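Handover rules for arms with hands – what do you enforce?

wian_r
Posted March 2020
We're rewriting the house rules for our handover bench and I'd like to know what others do. The job is passing small flat items between a person and a robot hand: cards, tags, thin boxes. The old rules came from when we only had suction cups and half of them make no sense now. Draft so far:

Grip force capped at 50 per cent whenever a person is within reach.
Person stays outside the marked line until the hand has stopped.
Second person on the stop button at all times.
No faces below shoulder height of the arm.

The last one is causing the arguments.

Charmaine H
The first one is too vague. Fifty per cent of what? Our Hukance hand and our Budska hand are miles apart at the same setting. Write it in newtons and measure it with a gauge at the fingertip, otherwise you've written down a slider position.

wian_r
Fair. I'll change it. What number do you use?

Charmaine H
8 N at the pad for anything card sized. We went lower for a while and dropped things constantly, and then people started lunging to catch them, which was worse.

esben_i
I'd drop the second person. We had that rule for a year and the button person was on their phone by mid-morning. A hold-to-run switch in the hand of whoever is doing the handover does the job better.

thulanif
Disagree with Esben. Hold-to-run is fine until the person holding it tenses up and squeezes harder. Get a three-position one if you go that way, so a hard squeeze stops it too. And I would still keep the second person for any new motion. At Buthelezi we ask for 100 clean runs with a dummy target before anyone stands in, and two people present for the first shift after that.

esben_i
100 seems a lot for a card.

thulanif
It takes an afternoon. The card isn't what I'm worried about, it's the elbow. Everyone watches the fingers and the rest of the arm is what clips you.

Thien V
Agree on the elbow. Our written rule is that you assess the whole arm path, including any second arm that is parked. Parked still counts as powered unless it's locked off.

On the face rule, I think you have the wrong measure, Wian. Height tells you very little. We use distance from the nearest moving part to the eyes, and safety specs on inside that distance. Ordinary glasses don't count, whatever people tell you.

wian_r
Ordinary glasses has come up here more than once. How do you deal with people leaning in to check the grip? That's the habit I can't shift.

Thien V
Put the wrist camera feed on a screen at standing height. Most of the leaning stops when they can see the pads from there. Ours gives a view like this, upside down until you set the rotation:

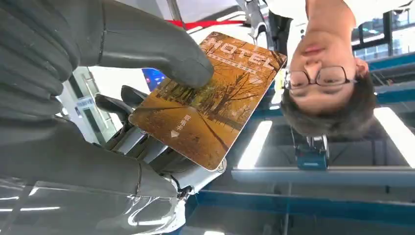 Wrist view, hotel key card between the fingers.

Charmaine H
Good angle on the finger pad. I'd want your distance rule written next to that screen though. From a wrist view it's hard to judge how far off a person is.

Thien V
Agreed, you can't take a distance off it. We measure from the bench and tape the floor.

esben_i
Add a line about printed cards while you're at it. A glossy surface slips at a force that would hold plain card, so test with the real item.

thulanif
Seconded. Also put a review date on the whole thing. Ours is every June and after any change of fingers. The Warnidness checklist has a decent section on end effector changes if you can get hold of a copy.

wian_r
Thanks all. Force goes to newtons, face rule goes to distance, parked arms go in. Still undecided on the button. I'll post the next draft when it's been round the bench.

esben_i
Three-position switch. Last time I'll say it.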